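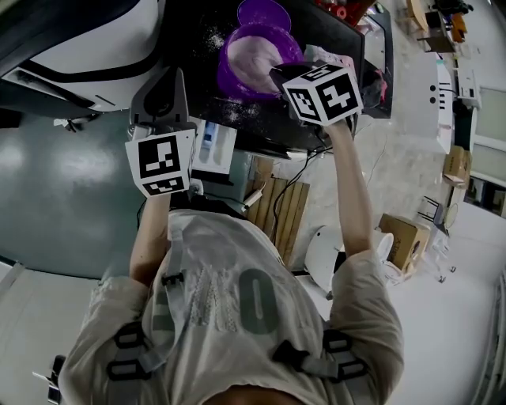
Re: [tee-makers] Slogan on the back or the front?

Print this message | E-mail this message

Hello all,

Sorry for the slow answer, I've been up to my elbows in parcels since Monday and the list digest has been piling up unread. I'll answer in between the quoted bits, as it's the only way I can keep my thoughts in order.

> We're a two-person outfit doing slogan tees, mostly for market
> stalls. Up to now everything has gone on the chest, but our new
> design is a long one (eleven words!) and it looks squashed. Has
> anyone here moved to back prints, and did your customers mind?

I moved over in November and I'd do it again tomorrow. My slogan was shorter than yours but it had one very long word in the middle, and on the chest that word ran practically armpit to armpit on a small. On the back you've got a nice flat area and the letters can breathe. Two customers did moan that they couldn't read their own shirt while wearing it, which I suppose is fair enough, and one of them bought a second one anyway.

What I hadn't thought about is how back prints hang on a stall. If you fold them the normal way all people see is a blank tee! I now have one pinned up back-to-front on the rail and fold the rest face down, so the first line of the slogan shows on top of the pile. Takes a bit of practice to get the fold in the right place, and I still get it wrong with the XXLs.

> We've been quoted for a run of 300 by Prosetti and it seems
> reasonable, but they want us to choose between the Setska
> blank and the Ozoliņš one, and we've only handled the Setska.

I've had both. The Setska is the softer of the two out of the bag and it's the one people stroke as they walk past, so for a stall it sells itself. It does come up short in the body though. I'm not tall and mine sits on my belt, and if you're putting eleven words down the back you might find the bottom line ends up tucked into somebody's jeans. Ask for the long fit if they'll do it.

The Ozoliņš is heavier and a bit scratchy until it's been through the wash, but it keeps its shape and the collar doesn't go wavy. I've got one I wear for gardening that's had a dreadful life and it still looks like a shirt. The colours are duller. Their "moss" is really a sort of sad grey, so get a swatch before you commit to anything green – I didn't, and I've still got a box of them under the stairs.

Prosetti themselves have been fine for me. A bit slow to pick up the phone, and they do like to send the proof at five in the afternoon and want it back by nine. Check the apostrophes. My last proof had one facing the wrong way and I only spotted it because I'd printed it out and stuck it to the fridge.

> Also, any thoughts on ink? They offer Plivex as an extra and we
> can't tell whether it's worth paying for.

Depends on the letters. If yours are big and chunky I wouldn't bother, the standard ink is fine on those and it feels less like a sheet of plastic on your back in hot weather. For thin lettering I'd pay. I did the same slogan in both and after a summer of wearing them turn and turn about, the thin strokes on the standard one had started to crackle, and the Plivex ones were still crisp. Wash at 30, inside out, and keep the iron well away from it. I put that on a little card in with every order and I still get people telling me they've ironed it.

One more thing you didn't ask about. Please don't say yes to a free-text "make it your own" option on your order form! I ran one for a while and it nearly finished me off. Order 739 was a man who wanted his slogan changed four times, and order 2221 was the same man, back again with a comma. Fixed slogans only from now on, and life is much calmer.

As for the wording itself, I'd read it out loud to somebody who isn't fond of you. Eleven words is a lot for a person standing behind you in a queue, and if they haven't got to the good bit by the time you've paid for your milk then it's wasted. Could you lose the "and always" at the end? Just a thought, I know how attached you get to these things. I'd also break the lines by sense and let them come out different lengths. Mine were all squared off to match at first and it looked like a parking notice.

I've got a spare Ozoliņš in medium, so shout off-list if you'd like it to have a feel of. Postage on me, as long as it gets it out of this flat.

Right, back to the parcels.

Print this message | E-mail this message

Comments (3)

stripeysocks: We do a tiny line on the front and the full slogan on the back. Costs more as it's two prints, but it sorts out the folding problem.

inkythumbs: Agree about the Setska length. Mine rides up every time I reach for the top shelf.

back_of_the_van: Is the moss really that grey? I've just ordered forty.

Get the weekly list digest by e-mail. You can unsubscribe at any time. This site uses cookies to remember your reading preferences. OK | Change settings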